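Planning a two-arm dish cell: questions we keep getting

Last updated 30 May 2023

I handle the equipment budget for our little workshop in the Sauerland, and ever since we set up a pair of arms to practice loading a dish rack, my inbox has been full of the same questions. So I've put my answers in one place. They're my opinions, and prices move, so please get your own quotes before you sign anything!

Do I really need two arms?

For dishes, I'd say yes. One arm can pick up a plate just fine, but the moment you want to pass a bowl across or turn it over on the way, you'll wish you had the other one. I priced it both ways, and the second arm was cheaper than the clever fixtures we would have needed to do without it (I had a whole folder of clever fixtures, may it rest in peace).

How much table should I plan for?

More than the brochure suggests. Our arms are mounted along the near edge and reach in over the work, and the rack, the dishes and both elbows all want the same bit of space. Draw it at full size on paper before you order. I'd also price the side walls right away, so you don't end up buying them as an extra in the second round.
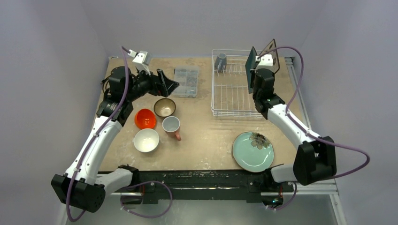
Timo Hagedorn wrote in to say he would spend less on the table and more on spare fingers, as he ran out of those long before anything else in his cell gave him trouble. Fair point, Timo, and it leads nicely into the next one.

What wears out first?

Fingers, fingers, fingers. The coating gets scuffed and chipped, and you should treat them like brake pads: a running cost, with a line of their own in the budget. We order 4 pairs at a time from Manutora and reorder when we're down to 2. I forgot to do that once, and it was a very quiet week.

Should I buy special test dishes?

Please don't! I got a quote for a "calibrated tableware set" and laughed out loud. Go to a thrift store and get a mix: thin plates, deep bowls, a mug with a handle, shiny things, things with flowers on them. If your arms will only ever see plain white plates, fine, but mine won't.

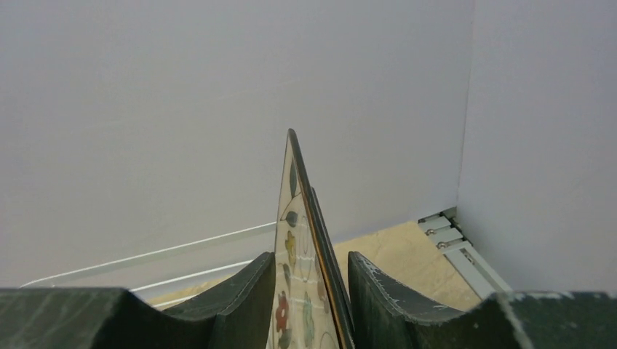 Flowered plate held on edge between the gripper fingers.

Are wrist cameras worth the money?

To me they are. A camera off to the side gives you the whole table, but an arm can easily get between it and the thing you care about. Ask whether the bracket and cable are in the price. On our first quote from Prekotura they were listed separately, and together they came to 900 euros. I nearly missed it, down there on page 7.

What about handing things from one arm to the other?

Budget time for this more than money. It's the part everyone wants to see, and it's the part that ate up most of our May. Both grippers need room around the same rim, so check the finger shape as well as the reach. 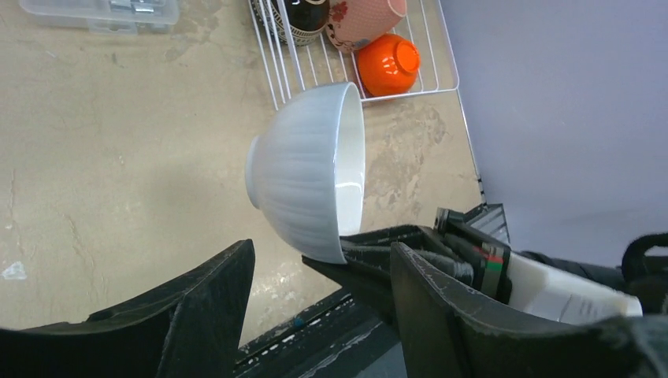

If I were starting over, I'd ask the seller for a trial with my own bowls before paying the deposit. Ludger Wunderlich at Pretis talked me into adding that to our standard purchase terms, and I've kept it in ever since.

Buy or lease?

We bought. If your project has a fixed end date, leasing may suit you better, but read the part about wear and tear twice, and get it in writing who pays for the fingers.

Can I come and see yours?

Sure, just write first so I can check the table is free. Bring a bowl if you like.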